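The shiny pot problem

Ask Lutz Böttcher what holds up a kitchen robot and he will talk about depth readings. His team at Ultis writes Lurix, the software that decides where an arm should reach and how it should get there. Motors seldom trouble them. Polished metal does.

A depth sensor expects light to come back from a surface in an orderly way. Steel sends it off elsewhere, and the software receives a patch of missing points or, worse, points that lie well behind the real wall of the pot. A planner that trusts them will steer the fingers straight into the rim.

Lurix now looks for the rim and the handle in the colour picture first, fits a simple shape to them, and uses depth only where the two agree. In tests at the Clenmont kitchen last May the team ran 351 reaches with the old version and 351 with the new. Failed plans fell from 223 to 126. Böttcher calls that "better, and still too many".

Most of what remains comes from dark worktops, where the edge of a pot and its reflection run together. A tool called Stanciu replays each failed reach step by step, so an engineer can see which reading was believed and when.
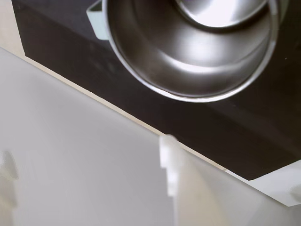 Why not simply fit a better sensor?

Better sensors help on some surfaces and cost more, but they still lose points on polished steel, so the software has to cope with gaps whichever one is fitted.

The next release checks the plan 9 times a second while the arm is moving. Böttcher expects it to be slower at first.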